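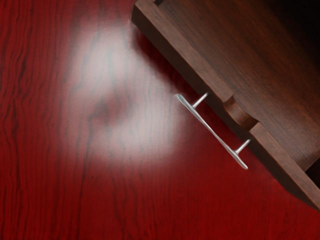 Finishes and Surfaces

Film thickness is the value most often left off a coating specification, and it accounts for a large share of the callbacks we see on high-gloss interior work. A finish schedule will name the product, the color and the sheen, then say "apply per manufacturer." Two shops can follow that line and deliver panels that differ by a full coat. The difference is hard to judge by eye. On a polished deep red surface with dark wavy grain, overhead light spreads into a soft whitish glare that leaves the grain under it only faintly visible, and a thin film can throw much the same glare as a thick one. Gloss readings have the same limit. They describe the top of the film and carry no information about its depth.

The Skanmont shop changed its inspection sheet last June. Each panel over the size limit now gets three thickness readings: one near each end and one at the center, all on the face side. Readings are taken with an ultrasonic gauge after full cure. Wet film combs are still used at the spray booth for process control, but comb readings no longer go on the sheet, as they depend too much on how soon after the pass they are taken.

Since the change, 1,131 panels have gone through the new sheet. Of these, 289 had at least one reading under the specified minimum. The low readings were mostly at the ends, which points to gun speed at the start and finish of the pass. The operators now trigger the gun before the edge and release it after the edge, and the overspray allowance in the estimate has been raised to match. Center readings were steady across both product lines and needed no correction.

A few notes for those setting up the same procedure at Lekden or Peng:

Calibrate the gauge on a shim close to the target thickness. A gauge zeroed on bare glass and then used on sealed wood will drift.

Record the substrate. Open-grain veneer that has not been filled gives scattered readings, and averaging does not fix this. Fill first, or measure on a witness panel sprayed in the same pass.

Do not measure over a rubbed edge. Rubbing out takes material off, and edges lose more than the field. If the specification gives a minimum after polishing, measure after polishing — a reading taken before that step is not a substitute.

Keep the couplant off stain-only samples. It leaves a mark that looks like a finish defect and has been logged as one.

The Skesenus job is the first to carry the thickness requirement in the contract itself. The clause states a minimum, a maximum, the number of readings per panel and who holds the records. The maximum matters as much as the minimum. Heavy films on solid stock tend to crack across the grain when the heating season starts, and a cracked film has to be stripped.

The revised inspection sheet replaces all earlier versions as of 12 March 2021. Old pads should be discarded. The reorder quantity for the new pads is 3,000 sheets, shared among the shops, and requests go through the usual supply form. Gauge calibration certificates should be filed with the job folder — not kept in the gauge case.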